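Margareta Manole has been buying play kitchen pieces for 17 years, first for her own children and now for the shared playroom on Morgan Street. We talked on a Wednesday morning over one of her white tables, with the kitchen things out.

"People think it's a toy box," she said. "I treat it like a kitchen drawer. You want a plate, something to drain with, and food you can recognize."
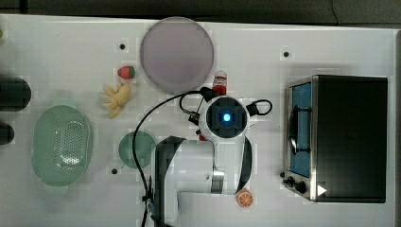

Filed under: Play at Home

The green colander is the piece she would replace first if it went missing. Children put everything in it, she said, from the strawberry to their own socks. "A colander has holes, and holes are interesting. You don't have to teach that."

She keeps a list of what the playroom owns. In November it came to 133 pieces, and she thinks that is too many for one shelf. Most of them stay in a closet, and she swaps a few out when the children stop picking them up.

Bowls and cups are the exception. Those stay out all year.
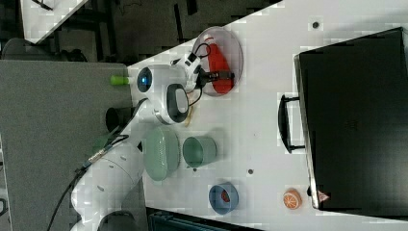
"I never bought matching sets," Manole said. "If there's a blue bowl and a green bowl, they have something to argue about, and then they have to work it out. My sister Carys disagrees with me on this."

She buys used when she can. Toy fruit is easy to find, and an orange slice costs next to nothing at the Flitley rummage sale. Bottles are harder, she said, as the labels wear off. She doesn't mind a plain one, but the children ask for ketchup by name and want it to look right.

I asked what gets the most use. "Ketchup and fries. They'll serve you fries all afternoon. Nobody orders the strawberry, so it ends up on the side." 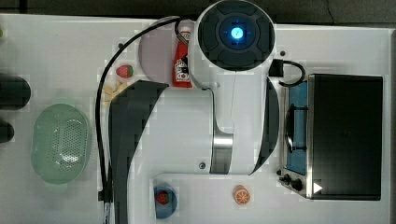 Cleaning and putting away

Hard plastic goes in a sink of warm soapy water at the end of the week, then onto a towel overnight. Soft pieces get wiped by hand. Small food goes back in one bin and dishes in another, and the children do the sorting.

Recent in Play at Home
A shelf a toddler can reach
Llinos Voyle on dress-up clothes
Fixing a wobbly play table
What we saw at the Flitley rummage sale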